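Two Grippers, One Arm Pair: A Comparison of the Nordin and Flovside Finger Sets
Term project report, final version
August 7, 2023

1. What we set out to do

The lab has two finger sets for its parallel-jaw grippers. The older one, the Nordin set, has flat rubber pads and has been used by every student group before us. The newer one, the Flovside set, has narrower fingertips with a slight inward curve, and it arrived with a reputation it had not yet earned. Our supervisor wanted to know which set should stay on the arms as the default. We wanted a project that didn't involve writing a controller from scratch. These interests lined up nicely.

The original plan, written last November, also included three-finger hands, a suction cup and a full study of grip force. The plan was ambitious and had very good headings. What remains is a comparison of two finger sets on small soft and hard objects, using teleoperated arms and one container.

2. Equipment

Both arms run on the lab's own control software, called Imby, which handles the leader-follower link and logs the jaw opening. Imby is stable as long as you start the logger before the arms. If you start the arms first it will still run, and it will still show a green light, and it will save an empty file. We lost our first afternoon of data to the green light.

The mounting adapters for the Flovside fingers had to be printed, as the bolt pattern doesn't match our grippers. We used the Ender in the workshop. The first pair came out with the holes slightly too small, which we fixed with a drill, and the second pair came out with the holes correct and the part itself visibly bent, which we did not fix with anything. The third pair was used for all the trials reported below.

3. Method

Each trial was a single pick: one object out of the container, lifted clear of the rim and held for 5 seconds. A trial counted as a success if the object was still in the jaws at the end. Regrasping was allowed once. We ran 28 trials per finger set, split evenly between the left and right arms, with the same operator throughout. Changing operators would have been fairer to the fingers but much less fair to the schedule.

The operator had 10 minutes of practice with each set before the counted trials began. We started with the Nordin set, so any general improvement in the operator's skill would have favoured Flovside. We noticed this after the trials were finished, and it appears again under limitations, where things like this go to live.

4. Results

The Nordin pads failed on 7 of 28 trials. The Flovside fingertips failed on 5 of 28. We had hoped for a more dramatic gap, and one of us suggested a graph with a vertical axis starting at 20. We have used a normal axis.

The failures were of different kinds, and we think this matters more than the totals. With the Nordin pads, nearly every failure happened on the way down. The pads are wide, and when an object lay against the wall of the container there was no room to get the outer finger in behind it. The operator would push, the object would roll, and the second attempt usually began from a worse position than the first.

The Flovside fingers had the opposite problem. They got in almost anywhere, then lost the object during the lift. The curved tips touch a small area, so if the grip was off centre the object slowly turned in the jaws until it was hanging from one corner of its own shape. Soft objects coped with this better than hard ones.

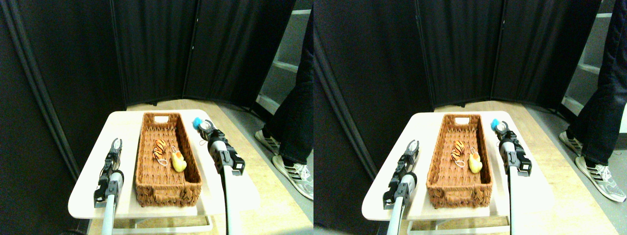

Wrist angle also had more effect than we expected. With the wrist tilted, both sets could reach into the corners, but the tilt brought the gripper housing closer to the rim and the operator slowed down a lot. Straight-down approaches were quicker and missed more often. We did not record approach angle in a useful way (the log has a column for it, in units none of us can identify), so this is an observation and shouldn't be quoted as a result.

Swapping the finger sets is its own small sport. The Nordin pads come off with two screws. The Flovside set needs the adapter, four screws and a washer that wants to be on the floor. If the lab plans to switch between them regularly, someone should buy more washers.

5. Limitations

One operator, a fixed order of finger sets and a single container. The jaw force was left at the Imby default for everything, although the Flovside fingers would probably have done better with a higher setting. Two failures in 28 is also not much of a difference, and we wouldn't bet anything on it larger than a coffee.

6. Recommendation

We suggest keeping the Nordin pads as the default for general teaching use and fitting the Flovside set for work in tight containers. The adapter files are in the shared folder under "adapter_final_3". Please don't print "adapter_final" or "adapter_final_2".

A follow-up group could repeat the trials with a thin rubber layer glued to the Flovside tips, and with at least two operators. They should start the logger first.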